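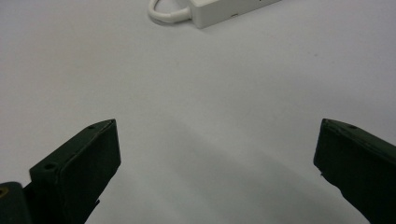
Diary > Home > Desk days

August, a bit after seven in the morning

Okay so the desk. I have been promising myself this desk since we moved into the flat on the Gramstead side of the park, and last night I went to bed cross about it, and this morning I got up cross about it, so I made coffee and started pulling everything off the top before I could talk myself into breakfast first.

You would not believe what was living on there. Two library cards (one mine, one from a town I haven't lived in for years), a saucer full of paper clips, the instructions for a blender I gave to Dalal, a birthday card I bought for Nabil and never wrote in, and so many receipts. I put the receipts in a shoebox. I know that is cheating! The shoebox is under the bed now and I'm not thinking about it.

Then I wiped the whole top down with the cloth and the vinegar stuff Sawsan swears by, and went back over it, and it came up this lovely pale gray-white that I had forgotten it was. There are still some faint specks and smudges if you get your nose down to it. I'm leaving them. I've had ink on this thing, and candle wax, and the end of a curry, so a few specks is fine by me.

The one thing I let back on is the little white box with the white cable. I keep calling it "the brick" and Maysoun keeps telling me that's not a proper name for anything, but everyone in this house knows what I mean when I yell for it, so it's the brick. It sits up toward the back with its cable looping off to the side, and I've decided that is its place now. It used to travel. It went to the kitchen, it went to the bathroom shelf, once I found it in my coat. From now on it lives on the desk and if people want it they can come and visit it.

I did move it a few times before I was happy. Too far left and I'd knock it with the lamp arm (when the lamp comes back, it's on the floor in the hall for now). Too close to me and I'd have it in my elbow all day. So, back and middle. I'm sure I'll change my mind by the weekend.

Zineb called right when I was admiring it all and I told her the whole saga and she said, very kindly, that it was a table with one thing on it. Well, yes! That's what I want! She has the big Dierckx cabinet with all the little drawers, so she can shove everything out of sight and look like a tidy person. I priced one of those once. 868 for the small one, and that's before they bring it up the stairs. I closed the page and ate a biscuit.

What I'd really like is a tray for the pens, a plain one, and maybe one of those clips that sticks to the edge so a cable can't slither down the back. I've spent far too much of my life on my hands and knees under this desk fishing for a plug with a coat hanger.

Things still in the hall: the lamp, the pens, the printer (ugh), a stack of notebooks I can't throw out, and the jar of buttons from my aunt. The buttons might go to Dalal, she sews. The printer I'd happily give to anyone with a strong back.

It's past nine now and the coffee's cold and I have work to do, on my nice clear desk. I'll bring the lamp in at lunch.

We use cookies to remember your settings and keep this site running. Accept all | Manage choices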